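Orthorpe tableware maker brings back the plate it dropped

Flatine reissues its rose dinner plate after 1,038 letters, most of them polite

ORTHORPE, January 13, 2024 – Flatine, the Orthorpe tableware firm, is to put its rose dinner plate back on sale in June, five years after withdrawing it on the grounds that people no longer wanted pink plates. People have since written in to say that they did.

The plate was taken out of the range when the company moved to a palette it described in that year's catalogue as "calm". The palette was made up of white, a second white and a grey. Sales of the second white were modest. Letters about the pink one began arriving the same month and have kept coming, by post and by email, and in one case iced on to a cake.

"We did a great deal of research before we dropped it," said Mei Pruitt, managing director of Flatine. "We asked people in shops which plate they would choose, and they all said white. Then they went home and ate off the pink ones they already had. I've been eating off mine the whole time, so I should probably have spotted that."

The reissued plate keeps the old shape, with a raised rim and a flat well wide enough for a roast dinner and a sensible amount of gravy. The glaze has been mixed again from the works' own recipe book, where the entry for rose reads, in full, "as before, bit less". Arlo Benavides, head of glazing, spent most of last year working out less than what.

"I fired some 70 test plates," said Benavides. "The early ones were salmon. After that we had a run that looked like sticking plaster, and my wife won't have those in the house. The one we're making now matches the old plates from the staff canteen, which have been through the dishwasher every day and are as good a record as we've got."

Customers who own plates from the first run can add to them without starting again. Flatine admits that a very sharp eye may tell old from new when the two are stacked, and suggests putting food on them.

The plate will be sold singly and in boxes of four. The company looked at boxes of six and found that its customers mostly wanted four, plus one more later on when somebody had dropped one. Single plates will therefore stay in stock all year, and will cost the same each as those in the box.

A first batch of 200 will go to people who wrote in, picked by draw from the letters. Those who used the word "betrayal" are included.

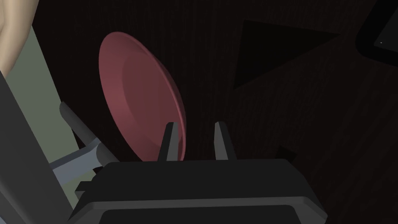
Where to buy

The rose dinner plate will be on sale from June at the Flatine works shop in Orthorpe and at branches of Apaza. A side plate will follow if the dinner plate does well. There are no plans for a matching gravy boat, and the company asks that letters on the subject be kept short.

About Flatine

Flatine makes plates, bowls and mugs for everyday use at its works in Orthorpe. The second white remains available, in quantity.

Press contact

Sample plates and interviews with Mei Pruitt or Arlo Benavides can be arranged through the Flatine press office at the Orthorpe works. Sample plates should be returned, please. Last time they weren't.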